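**FOR IMMEDIATE RELEASE**

**Araya Desk Trays Go on Sale to Shared Offices in Jukbridge and Tarkdale**

JUKBRIDGE, Mon 1 April. Arnumard, a small maker of desk goods for shared workplaces, is very happy to announce that Araya, its family of shallow, pale trays for big communal tables, is now available to any office, studio or workshop that would like to order them. The first run comes to 800 trays, and they are packed and waiting on the shelves as we write this.

Araya began with a complaint that anyone who has worked at a shared table will know well. You sit down with a pen, a brush, a charger and whatever else the day calls for, and by lunchtime all of it has wandered over to your neighbor's side. Drawers don't help much when a table hasn't got any, and deep bins tend to swallow small things whole. What people kept asking us for was something low and long that could sit out in the open, be seen into from a chair, and be pushed along to the next person when they needed it.
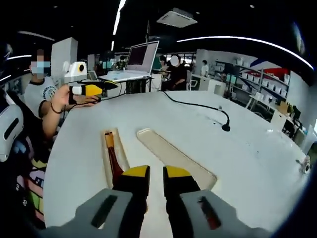

The trays come in two widths. The wider one is meant for the odds and ends that several people reach for, and the narrower one suits a single long item or a few pens laid end to end. We went back and forth over the ends for longer than we care to admit (there was a square-cornered version, and one or two of us still miss it) before settling on rounded ones for the wider tray, which are kinder to sleeves and much easier to wipe out with a cloth.

"I have a soft spot for a table that people are really using," said Erick Mwaipopo, founder of Arnumard. "I like the laptop and the plant and the cable going across to somewhere or other. We never set out to make anybody's desk look bare. We wanted the little things to have a spot to go back to, so that when you come in the next morning you can put your hand right on them, and if the tray also looks nice next to your plant, well, that makes me happy too."

Arnumard tried the trays out over a good long stretch beginning last October, with 16 teams across Jukbridge and Tarkdale passing them around and writing down what bothered them. The notes were generous, and some were very funny. Several teams asked for a lower rim, and they got it. One team asked for a lid, and we have promised to think about it. Nearly everyone told us that they had stopped lining their trays up with the table edge after the first few days and simply left them at whatever angle the hand found easiest, and we have come to prefer them that way ourselves.
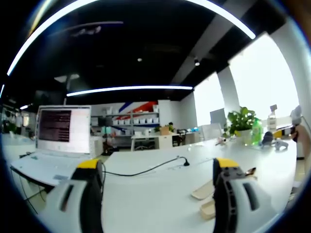
## Ordering and Delivery

Araya trays are sold singly or in mixed sets, and a set may hold any combination of the two widths. Orders from Jukbridge and Tarkdale are delivered by our own van on weekday mornings, and we are glad to carry them up the stairs if you let us know there are stairs. Offices farther away can order too, although those boxes go by regular parcel service and take a little longer to arrive.

For offices that aren't sure how many they need, we suggest starting small. Put one wide tray near the middle of each shared table and a narrow one wherever people tend to sit longest, and live with that for a couple of weeks before ordering more. Trays that come back to us clean and unmarked within that time can be swapped for the other width at no charge.

## A Few Things People Have Asked

We have been answering plenty of calls and letters while getting ready for today, and it seemed friendly to put a couple of the replies here where everyone can find them.

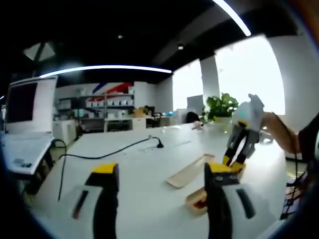
**How should the trays be cleaned?**

Wipe them with a soft damp cloth and dry them right away with another. Please keep them out of the dishwasher, and don't leave them soaking in a sink overnight.

**Can a tray be marked with a team's name?**

We can add a name on the underside for orders placed directly with Arnumard. Please spell it out clearly on the order form, and allow an extra week for delivery.

## Contact

Press questions and requests to borrow a set may be sent to Erick Mwaipopo at the Arnumard office in Jukbridge.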